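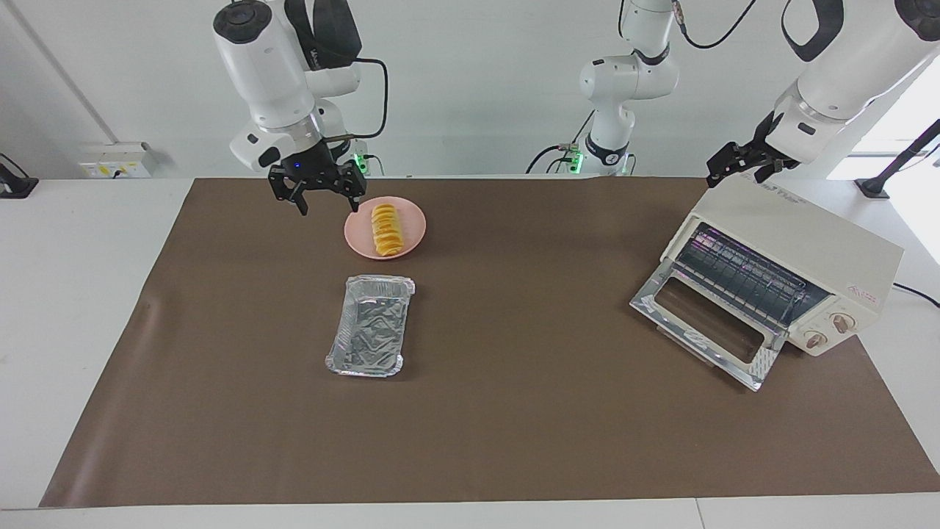
Hestell Gun Room staff meeting, held upstairs at the shop on 7/10/24. Rania Ghanem took the chair and the notes. The minutes of the August meeting were agreed with one correction: the cleaning kits that were short came from Dogar, not Itside. Refreshments for the airgun evening were dealt with first. Orange slices on the pink plate and something warm out of the cream toaster oven were thought enough, with squash. The oven is to stay on the brown mat and foil trays are to be used for anything with cheese on it.

1. Repairs and servicing
There are 28 guns in for service, most of them over-and-unders wanted back for the season. The gunsmith can do 7 a week if he is left alone in the mornings. Counter staff are asked to stop giving collection dates over the phone. Customers should be told they will get a call when the gun is ready, and the call should be logged on the job card with initials. Two cards came upstairs with no name on them at all – both have since been matched up by serial number.

2. Certificates at the counter
Rania went over the procedure again. The original certificate must be seen before a shotgun is handed over, including after a repair. A photo on a phone will not do. Where the certificate is close to its end date, mention it to the customer and make a note in the book. Notices of sale go off the same day, before cashing up.

3. Slips and cabinets
Brosivel slips are selling well in the longer length and hardly at all in the shorter. Agreed to reorder 10 long and mark the short ones down. The display cabinet by the stairs has a stiff lock and a customer bent a key in it. Locksmith to be asked for a price. The cabinet is not to be used for stock until it is fixed.

4. Airgun evening
Tickets are £8, juniors free with a paying adult. Pellets will be sold from the small counter only. Itside are lending targets and want them back the following morning. Still to be settled: who locks up, and whether the back gate is left open for parking. The neighbours have been told and had no objection.

5. Any other business
The card machine on the rear till drops out when the kettle is on. To be moved to another socket. Boot tray wanted by the back door.
Holiday forms to Rania before the end of the month please, as there are roughly three weeks still unclaimed.

Next meeting: date to be put on the board.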